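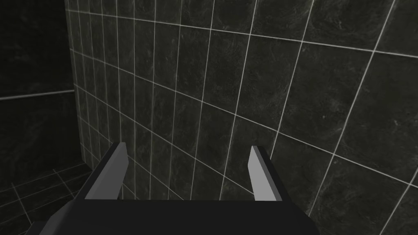 Why do tiles come loose from a wall that looked fine for years?
Most of the time the bond between the adhesive and the wall behind it has failed, and the tile itself is still sound. Small movements in the wall work on the bond until it lets go in patches.

Building Finishes 2, Unit 5
Wall tiling: backing, setting and joints
Handout prepared by Riet Coppens

Read this before the workshop session. The setting-out exercise is graded, and the terms below are used in it without further explanation.

1. The backing

A tiled wall has layers: the structure, the backing (plaster, render or board), the adhesive, the tile, and the grout between tiles. A fault in any layer shows up at the surface sooner or later. When you inspect a wall, work from the structure outward.

The backing must be flat, dry, clean and firm. Check flatness with a long straightedge held upright, level and on both diagonals. Mark high spots in pencil and take them down before you start. Do not try to lose a hollow by building up thick adhesive. Thick beds shrink as they dry and pull the tiles out of line.

New plaster needs time. In Gerport, where most of our site visits are, plaster put on in June dries much faster than plaster put on in winter, so do not copy drying times from one job to another. Read the supplier's sheet and use a moisture meter.

Old paint is a common cause of trouble. The adhesive grips the paint well, but the paint may not grip the wall. Scrape a test patch. If the paint lifts, all of it comes off.

2. Setting out

Find the center line of the wall first, then decide whether a tile or a joint falls on it. Choose whichever leaves the wider cut at the two ends. Narrow slivers in a corner look poor and are hard to cut cleanly.

Never take the floor or the ceiling as level. Fix a straight batten to the wall on a level line and work up from it. The bottom row is cut and set last.

Make a gauge rod from a straight piece of wood, marked with tile widths and joints. Hold it against the wall at window openings, shelves and pipes before mixing anything.

3. Coverage

Spread the adhesive with the flat side of the trowel, then comb it with the notched side. Keep the ridges running in one direction. Press each tile in and move it slightly across the ridges so they collapse and the air gets out.

Lift a tile now and then and look at the back. Bare areas at the corners mean the notch is too small, the adhesive has skinned over, or you are not pressing hard enough.
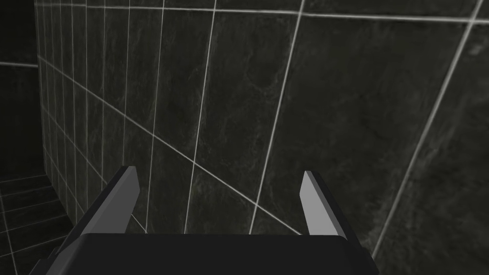 When should a tiled wall have a movement joint?
Put one wherever the backing changes material, at internal corners, and at set intervals on long runs. It is filled with flexible sealant, and grout must be kept out of it.

4. Case: the Ranjbar stairwell

The Ranjbar building has a tiled stairwell 4 floors high. The tiles were set straight across the line where the concrete frame meets the block infill, with no joint. Cracks followed that line on every floor. The survey listed 606 tiles as hollow when tapped, roughly half of them next to the frame.

The owner first asked for new grout only. Explain in your notes why that would not have solved the problem. The repair cut movement joints along the frame line and reset the hollow areas.

Compare this with the Lurkura swimming hall, covered in Unit 4, where the joints were in the right places but had been filled with hard grout.

5. Terms to know

Open time: how long spread adhesive can be left before tiles no longer stick properly.
Pot life: how long mixed adhesive stays usable in the bucket.
Lippage: a difference in height between the edges of neighboring tiles.
Key: the roughness of a surface that helps adhesive hold.

For the workshop

Bring a pencil, a tape, a level and your gauge rod. Straightedges are in the rack by the door. Read chapter 5 of the Grirness course book, leaving out the pages on floor heating. Hand in your setting-out sketch before you mix adhesive.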